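18 July 2018 - scrum sled, load cell session 6

Back on the sled after the break. Dudar front row pads refitted, the old ones had gone hard on the tighthead side. Re-zeroed all channels before starting, then again after the first lot as channel 2 had drifted. Still don't trust channel 2.

Ran the engagement drill with the Ullow forwards, full eight, then front five only. 34 good traces out of 55. Rest binned - mostly late binds, a few where the sled walked sideways on the turf and the numbers mean nothing. Need longer spikes on the left runner. Kopecký has them in the catalogue, ask for price.

Peak on the hit looks lower with the shorter crouch, but the sustained shove is flatter and goes on longer. Same as we saw in January. Anežka thinks it's foot position, loosehead flanker too high on the bind and dragging everybody round. Could be. Would want video from side on to say.
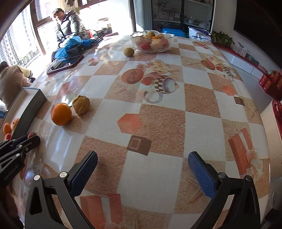 Photo: Anežka Ševčík

Second half: wet ball, lineout throws. Hookers did 102 throws between them, target ring at the two jumper. Accuracy dropped off badly after the shove work, much more than on the fresh day. Not suprised, forearms gone. Coach wants them tested the other way round next time, throws first. Fine by me but then it isn't comparable with sessions 1 to 5, so will need both orders.

Claritz logger dropped out twice. Second time lost over a minute. Changed the battery, no better, changed the lead, better. Old lead thrown away so noone picks it up again.

To do
- spikes
- recalibrate channel 2 with the proper weights, not the gym plates
- split traces by front row combination, the reserve props are skewing the average
- send Ullow the raw files, they asked again
- tape marks on the turf for feet, white doesnt show, try yellow

Sled back under cover, pads off and drying in the boot room.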